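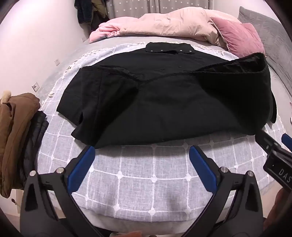 Week 6 handout: comparing finger pads on cloth

Cloth is where most of our gripper choices get tested for real, and this week we finally get to it! A rigid block forgives a lot. You can come in a little high, or a little crooked, and the fingers will still close on something. A garment lying on a bed gives you almost no height to work with, and the height it does give you changes from one spot to the next. Look at the black one with the snap studs: the right side is bunched up into a thick roll that nearly any finger could pinch, while the lower hem, just past the tips of the blue pads, is a much thinner target. Same garment, same gripper, two very different grasps. Before you come to lab, decide which one you would go for first and write down why.

What we are comparing

Two pad sets on the same two-finger hand-held tool. Set A is the soft blue rubber. Set B is the harder Furnudov pad, which has a narrower tip and a ribbed face. Everything else stays fixed — same fingers, same camera, same opening width at the start of each attempt. If you swap a pad, check the screws before you record anything. A loose finger looks exactly like a bad pad in the data, and last October we lost most of an afternoon finding that out.

Each group does 100 attempts per pad set. With three groups, that gives us 600 attempts for the class, enough to start seeing real differences between edge grasps and fold grasps.

Three grasp types

Fold grasp: close on cloth that already stands up from the surface. Easy to get, but you may pick up several layers and not know it.

Edge grasp: slide one finger under a hem or cuff and close. Soft pads tend to catch and push the hem ahead of them. Duygu Coşkun's group got around this by tipping the tool before the slide, and I'd love to see somebody repeat it.

Pinch grasp: press down on flat cloth with open fingers, then close so the cloth buckles up between them. My favorite of the lot, and the one where the bedding matters most, as a throw with raised threads can come up along with the shirt.

Scoring

Score 0 for no hold, 1 for a hold that slips before the lift is done, 2 for a clean lift. Add an L if you picked up an extra layer. Please don't argue a 1 into a 2 — the slips are the interesting part!

For dark fabric, check the camera exposure first. Folds in matte black cloth are hard to read, and Farah Tuhumury has put a good settings file in the Carnix folder. Start from that one.

Before next time

Read the Govindasamy notes on friction, sections one and two only. Bring a garment with a collar and some kind of fastener. Pad sets are signed out through Yusri Entili. Score sheets are due February 14, 2026.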